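House rules for the kitchen runs

Wed 16 December

Joscha Vogler asked me to write down the rules we use when we grade kitchen tasks in simulation. We had 844 runs to sort through since October, and two of us kept scoring the same run differently. Most of the arguments were over the wall oven.

Rule 1. Log the starting state. Write down which doors are open and where the arm is before the first command goes out. If the oven cavity is open and the gripper is already in front of the rack, the run does not count as a door-opening run. I threw out 70 for this.
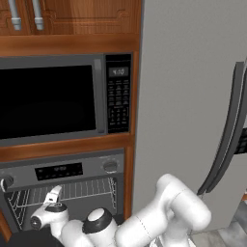 Rule 2. Grade the hold and the placement separately

A closed gripper gets one mark. An object let go and resting where the task says gets another. Lieselotte Sperling wanted a single score, and I went along with it for the Mellari set. I had to redo 233 of those by hand.

We also write down anything the arm passes close to while it is carrying something. In this kitchen that means the oven rack and the refrigerator next to it. Contact with either one goes in the notes even if the task finishes.

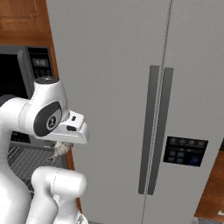

Gripper holding a small translucent object, with the oven rack behind it.

Rule 3 is still a draft. It covers how long an arm can sit still before we stop the run. Joscha wants 700 steps and I think that is too long.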